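FOR IMMEDIATE RELEASE

Jun 8, 2023

Corneck Institute Students Complete Household Packing Project at Stistero

Robotics class records 3,186 demonstrations with hand-held grippers; collection to be opened to other schools

STISTERO — The Corneck Institute today announced the completion of its first student project in robot learning, a two-term course in which members of the robotics class recorded people handling ordinary household goods. The class gathered 3,186 demonstrations, which will be used to train and test the control software for the Institute's Poltness robot arm.

The project opened in February under the direction of Grigore Lazăr, head of applied engineering at the Institute. A total of 41 students took part, divided into teams for recording, labeling and software. Each team wrote its own work plan and presented its results to the full class at the end of the course.

"Our students have built arms that can repeat a motion with great accuracy," said Lazăr. "A kitchen or a dining room asks for something else. Objects there are soft, round, light or awkwardly placed, and a person deals with them without much thought. We wanted the class to study how that is done and to put it into a form a machine can use."

The main task chosen by the class was the packing and unpacking of a cardboard box on a dining table. Operators work with a gripper in each hand, and each gripper carries its own camera. The objects are the kind found in most homes, among them small figures, keys, jars and tins. Fruit may be kept nearby as well, and the table is left dressed with its usual cloths.

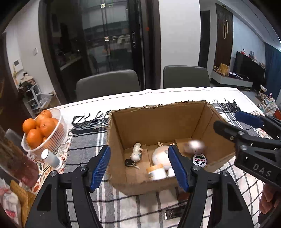 Recording in a Lived-In Room

The students recorded in furnished rooms instead of the Institute's laboratory. According to the project plan, a bare bench gives the software too little to learn from, and a model trained on one often fails when it meets a patterned cloth or a change in daylight. Furniture was left where it stood, and personal belongings were moved only at the request of the household.

Every operator completed a training period before recording for the collection. New operators practiced opening and closing the grippers at an even pace, then moved on to lifting single objects and setting them down. Work with both hands came last. Attempts in which an object slipped or was dropped were kept and given a separate label, so that the software team could study them as well.

"At first I wanted to throw away every bad attempt," said Barnabás Győri, student lead for the recording team. "Then the software team asked us for more of them. They needed to see how a person recovers after a poor grip, and we had been treating those moments as mistakes to hide. We changed our labeling rules after that meeting, and everyone had to go back over the early sessions."

The class also set rules on the choice of objects. Hard items with straight sides were easy to obtain, and the first object list relied on them heavily. A revised list gave more room to small, curved and uneven items, including single pieces of food placed directly on the cloth. These call for a careful approach with the two fingers close to the table surface. 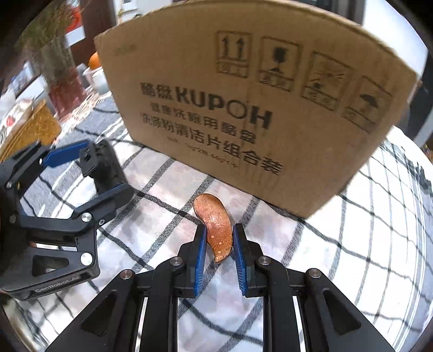

The revised list remained in use until the end of the course. Teams also changed the position and the type of box between sessions, and operators traded places so that no single person's habits would shape the collection. Labels were checked by a second student before a session was accepted.

Support From Rusu

Equipment storage and workshop time were provided by Rusu, a machine tool firm in Stistero that has supported technical classes at the Institute in past years. Staff from the firm also met with the software team to discuss safe operating speeds for the Poltness arm, which will attempt the packing task under supervision next term. Results of those trials will be published by the Institute whether or not the arm completes the task.

The Institute will make the collection available to other schools free of charge, together with the labeling guide written by the students. Schools that wish to use the material will be asked to name a responsible teacher and to report any labeling errors they find. Households that took part have given written consent — any session may be withdrawn at the household's request.

Enrollment for the second year of the course is open to Institute students who have completed introductory programming. No earlier experience with robots is required.

About the Corneck Institute

The Corneck Institute is a technical school in Stistero offering courses in mechanics, electronics and applied engineering. Requests for interviews or for access to the collection may be sent to the Institute's press office.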